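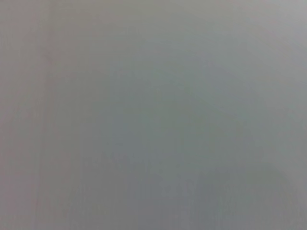 The Lundance Preamble

Last updated: August 23, 2023

1. The Reading Room

The book was called Born Free at Lundance, and it ran to 522 pages, and Efren Dagdag had been asked to say whether it was any good.

He had been asked by a letter on thick paper. The Flodarness Society wanted to put its name to a new edition, and before it did so it wanted "an independent opinion from a scholar of rights". Efren had written one short study of town charters, out of print. He supposed that made him a scholar of rights if you were not too particular. The fee was decent and he took the train up in November with the book in a carrier bag.

The argument of it was simple enough. Two centuries ago the settlers at Lundance, tired of paying harbour dues to a lord they had never met, drew up a paper. The paper said that every person in the settlement was the owner of himself, and could be ruled only by laws he had a hand in. The author, a Mr Ocampo, long dead, held that this was the first plain statement of natural liberty in the whole region, and that everything decent in the place had grown out of it. The schools taught it. The line about owning oneself was cut over the door of the town hall, where Efren read it on his way in and noticed that the mason had run short of room and squeezed the last two words.

He did not much trust sentences that had been cut over doors.

The archivist brought him the minute book and left him to it. She had a cold and did not want to talk. Efren found the entry quickly, because a ribbon had been left in the page and the page had gone brown from being looked at. There was the preamble, in a good round hand. Every person the owner of himself. It was moving, he would admit that. He read it three times to be fair to it.

Then he did what he suspected few of the visitors did, and turned over.

The next page was a list of who would be allowed to vote on the laws. A man needed to hold land in the settlement, and to have held it for 6 years, and to owe nothing to the common store. After the list came the names of those who met the test. There were 75 of them. He looked up the count of souls taken that same winter and found it pinned into the back of the volume. It came to 1,649.

He sat back. It was raining on the skylight and somebody in the next room was running a tap.

So had they meant it? That was the question he was being paid for, and he could already hear both of the easy answers. One was that they were liars, landed men with a grudge about harbour dues who had put on some fine words to go out in. The other was Ocampo's, that they had planted a seed, and a seed could not be blamed for being small. Efren thought both answers were lazy. The first saved you from reading the preamble and the second saved you from reading the list.

He copied out the list. It took most of the afternoon, and his hand ached.

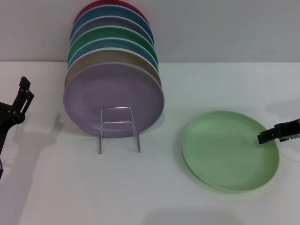 2. Supper with the Society

The chairman was a large friendly man named Stomus who owned the hotel, and he gave Efren the chair by the fire.

"You'll have seen it, then," he said. "The page."

"I saw two pages."

Stomus laughed as though this were a compliment. He poured the wine. He said that his own people were on the list, as it happened, fourth from the top, and that as a boy he had been taken to see the name. "Of course it wasn't for everybody," he said. "Not then. You can't judge them by what we know now."

Efren had been waiting for that one since the train. "There was a petition," he said. "The spring after. Did Ocampo never mention it?"

"I don't believe he did."

"Thirty lines or so. It's from the people who dried the fish. They quote the preamble back at the council, word for word, and they ask how a man can be the owner of himself and have no say in the price of his own bread. It's quite polite. They seem to have known what the words meant. So I don't think it's a matter of what we know now. Somebody told them at the time."

Stomus turned his glass round by the stem. "And what did the council say?"

"That the matter would be considered."

"Well, there you are."

"It isn't mentioned again."

A woman further down the table, who had said nothing through the soup, asked what had become of the people who signed. Efren said he didn't know. Most had made a mark instead of a name, and a mark was hard to follow. She asked if he would be looking. He said he hadn't been hired for that, and heard how it sounded, and ate some bread.

Stomus walked him to the stairs afterwards. He was still friendly, but he had begun to choose his words. The Society only wanted to know that the book was sound, he said. Whether the quotations were accurate. Whether the dates were right. It was a much loved book.

"The quotations are accurate," said Efren. "I checked."

"Then I don't see the difficulty."

Efren went up. The room was cold and there was a copy of the preamble in a frame over the bed, done in brown ink to look old. He took it down so that he could have the nail for his wet coat. Then he sat at the little desk with the hotel's paper and wrote, The text of the preamble is given correctly on page nine, and stopped, and looked for the sheet on which he had copied the names.

He wrote out the petition first - he had it nearly by heart. It filled a side and a half. Below it he put the number of those who could vote and the number of those who lived there, one under the other, like a sum, and did not work it out for them. He addressed the envelope to the Society and then, after some thought, a second one to the woman who had asked. He would have to find out her name at breakfast.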